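Kirex의 궤적 정리 및 학습 도구 Rusaline을 석 달 가까이 썼다. 정확히는 시험판 한 달에 유료 두 달이다. 결론을 먼저 듣고 싶은 분들을 위해 적자면, 데이터 검수 도구로는 돈값을 하고 "투명 물체까지 자동으로 처리하는 인식 스택"으로는 못 한다. 홍보 페이지는 뒤쪽을 크게 써 놓았으니 그 문구를 보고 결제하려는 분은 이 글을 끝까지 읽는 편이 낫다.

## 쓰게 된 사정

우리 팀은 작다. 손에 드는 그리퍼로 사람이 시연을 하고, 그 영상과 그리퍼 자세로 정책을 학습시켜 로봇 팔에 올린다. 그동안은 Gosselin의 오픈소스 파이프라인에 자체 스크립트를 덕지덕지 붙여 썼는데, 시각 SLAM이 한 번 튀면 그 에피소드를 누가 언제 버렸는지 아무도 기억하지 못했다. 스크립트 작성자가 퇴사한 뒤로는 인자 이름도 암호문이 됐다.

Rusaline이 약속하는 것은 네 가지였다. 궤적 복원, 에피소드 자동 분할, 물체 마스크 생성, 그리고 학습 전 품질 점수. 여기에 배포용 계획기가 따로 붙는다. 구독료는 좌석당 한 달 54달러. 비싸다고도 싸다고도 하기 어렵다.

## 설치

우분투에서는 무난했다. 다만 설치 프로그램이 CUDA 버전을 확인하지 않고 끝까지 진행한 다음, 첫 실행 때 아무 설명 없이 CPU로 돌아간다. 진행 막대가 너무 느려서 로그를 뒤져 보고서야 알았다. 경고 한 줄이면 될 일이다. 3월 릴리스 노트에 "수정됨"이라고 적혀 있는데 우리 쪽에서는 수정되지 않았다.

설정은 YAML 한 장이다. 이건 마음에 든다. 카메라 보정값, 그리퍼 폭 범위, 시간 동기화 오프셋이 한 파일에 모여 있고 깃으로 관리하기 좋다. 반대로 웹 화면에서 값을 바꾸면 YAML에 반영되지 않고 내부 DB에만 남는다. 두 값이 다를 때 어느 쪽이 이기는지는 문서에 없다. 실험해 보니 DB가 이긴다. 이 때문에 하루를 날렸다.

## 궤적 복원

에피소드 981개를 넣었다. 책상 위 작업이 대부분이고, 무늬 없는 흰 상판과 어두운 배경이 섞인 까다로운 묶음이다. 특징점이 적은 화면에서 SLAM이 약해지는 것은 누구 잘못도 아니다. 내가 따지고 싶은 건 실패했을 때의 태도다.

Gosselin 쪽은 추적을 잃으면 그냥 죽는다. 불친절해도 정직하다. Rusaline은 빈 구간을 관성 데이터로 메우고 초록색으로 표시한다. 신뢰도 열을 따로 켜야 메운 구간이 보이는데, 기본값은 꺼짐이다. 팀원 Xuân La가 재생 화면에서 그리퍼가 책상 속으로 파고드는 걸 발견하지 못했다면 그대로 학습에 들어갔을 것이다. 신뢰도 열은 무조건 켜고 쓰시라.

켜고 나면 꽤 쓸 만하다. 구간별로 재투영 오차가 나오고, 임계값을 옮기면 버려질 에피소드가 바로 갱신된다. 예전에 스크립트 세 개를 차례로 돌리던 일이 화면 하나에서 끝난다.

## 투명 물체

내가 가장 기대했고 가장 실망한 부분. 아크릴 용기는 벽 너머로 상판이 그대로 비치고, 눈에 걸리는 것은 얇은 모서리와 바닥의 반사 정도다. 사람도 조명이 나쁘면 헷갈린다. 그래서 "투명체 전용 모델"이라는 말에 솔깃했다.
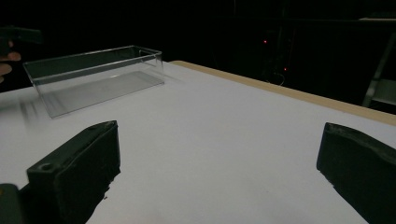 마스크 품질은 프레임마다 들쭉날쭉하다. 모서리가 빛을 받으면 윤곽을 제법 잡는데, 용기가 움직여 흐려지는 순간 마스크가 반으로 쪼개지거나 안쪽 반사만 남는다. 시간축으로 부드럽게 이어 주는 옵션이 있긴 하다. 켜면 쪼개짐은 줄고, 대신 마스크가 물체보다 늦게 따라온다. 놓는 시점을 배우는 정책에는 이 지연이 더 해롭다.

지원팀에 문의했더니 권장 해상도로 다시 추출해 보라는 답이 왔다. 해 봤다. 처리 시간만 늘었고 결과는 눈으로 구별하기 어려웠다. 두 번째 문의에는 조명을 바꾸라고 했다. 조명을 바꿀 수 있는 현장이라면 애초에 이 모델이 필요하지 않았을 것 같다.

그래서 지금은 마스크를 학습 입력에 넣지 않는다. 원본 영상만 쓰고, 마스크는 용기가 나오는 에피소드를 검색하는 용도로만 남겼다. 검색용으로는 충분하다.

## 자동 분할과 품질 점수

분할은 그리퍼 폭이 변하는 지점을 기준으로 삼는다. 단순하고, 단순해서 잘 된다. 집고 놓는 작업이면 경계를 손볼 일이 드물다. 밀거나 기울이는 작업에서는 그리퍼가 닫히지 않으니 에피소드 전체가 한 덩어리로 나온다. 수동 분할 단축키는 편하다. 실행 취소가 한 단계뿐인 점은 편하지 않다.

품질 점수는 믿지 않기로 했다. 점수 상위 300개로 학습한 정책과 무작위 300개로 학습한 정책을 같은 조건에서 비교했는데, 우리가 가진 시험 횟수로는 차이를 말할 수 없었다. 점수가 쓸모없다는 증명은 못 된다. 그래도 제품 소개에 실린 그래프의 큰 격차는 우리 데이터에서 나타나지 않았고, 그 그래프에는 시험 횟수가 적혀 있지 않다. 점수 계산식도 공개하지 않는다. 산출 근거를 볼 수 없는 숫자로 데이터를 버리라는 요구는 받아들이기 어렵다.

## 계획기

짧게 쓴다. 충돌 검사는 빠르고, 관절 한계 근처에서 경로가 불필요하게 돈다. 비용 함수 가중치를 바꾸면 나아지는데 가중치 단위가 문서마다 다르다. 투명 용기는 깊이 지도에 구멍으로 잡혀서 계획기가 빈 공간으로 취급한다. 우리는 용기 자리에 상자 모양의 충돌체를 손으로 넣어 두고 쓴다. 자동화 도구를 사서 손으로 상자를 그리고 있으니 기분이 묘하다.

## Nundlow와 비교하면

같은 시기에 Nundlow 무료판도 돌려 봤다. 궤적 복원은 Rusaline이 안정적이고, 뷰어는 Nundlow가 훨씬 가볍다. 긴 영상을 앞뒤로 넘길 때 Rusaline은 버벅인다. 내보내기 형식은 Nundlow가 다양하며 Rusaline은 자체 형식과 Zarr뿐이다. 무료판은 600분까지만 올릴 수 있어서 우리 규모로는 제대로 견주었다고 하기 어렵다. 마스크는 양쪽 다 투명 용기 앞에서 비슷하게 무너졌다.

## 누구에게 맞나

시연 데이터를 여럿이 나눠 검수하고, 누가 무엇을 왜 버렸는지 남겨야 하는 팀이라면 시험판부터 써 볼 만하다. 변경 이력 기능 하나는 흠잡을 데가 없고, 우리가 구독을 유지하는 이유도 거의 이것이다. 혼자 작업하거나 이미 돌아가는 파이프라인이 있으면 갈아탈 이유를 찾지 못하겠다. 유리나 아크릴을 다루는 분은 결제 전에 본인 영상을 꼭 넣어 보시길. 데모 영상은 배경이 알록달록하다.

별점은 다섯 개 만점에 세 개. 신뢰도 열을 기본으로 켜고 YAML과 DB의 충돌을 고치면 반 개 더 줄 생각이 있다.

2026년 9월 7일 작성. 직접 결제해서 썼고 Kirex에서 받은 것은 없다.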